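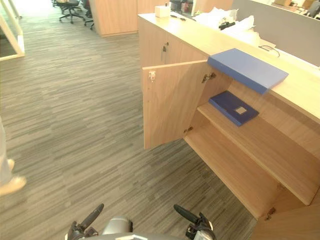

A reader in Duggan wants to know why wooden doors stick in summer and then swing just fine in winter, and whether the wood is really getting bigger or the house is playing tricks. Great question! I've wondered the same thing while yanking on my own back door.

The wood really does get bigger. To see why, we need to go back to when it was a tree.

A tree trunk is packed with super tiny tubes, a bit like a giant fistful of drinking straws. When the tree was alive, many of those tubes carried water from the roots up to the leaves. After the tree is cut down and sawed into boards, most of the water dries out, but the tubes stay.

Now, the air around you has water in it too. You can't see it, but on a sticky summer day there's plenty (that's what grown-ups are complaining about when they say "humid"). The walls of those little tubes soak some of it up, and they get fatter. When a lot of tubes get fatter all at once, the board gets wider, and a door that used to slip past its frame starts to rub.

In winter we turn on the heat, the indoor air gets dry, and the water creeps back out of the wood. The tubes shrink and the door stops sticking.

Boards hardly change in length at all, though. They mostly grow sideways, across the grain. The grain is those streaky lines you see in wood, and they run the same way as the tubes. Think of a balloon animal's leg: puff it up a little more and it gets fatter way before it gets much longer. (Okay, balloons aren't perfect, but it helps me remember!)

My favorite old door is at the Sudlow library. It's 165 years old and it still groans every April when the rain comes.

Want to try something? Get 2 wooden craft sticks. Lay them side by side and draw around each one with a sharp pencil. Leave one on the table and put the other in a glass of water overnight. In the morning, pat it off and set it back on its outline. Look at the sides first, then the ends. The change is small, so a magnifying glass is handy.

Then let it dry for a few days and check it again.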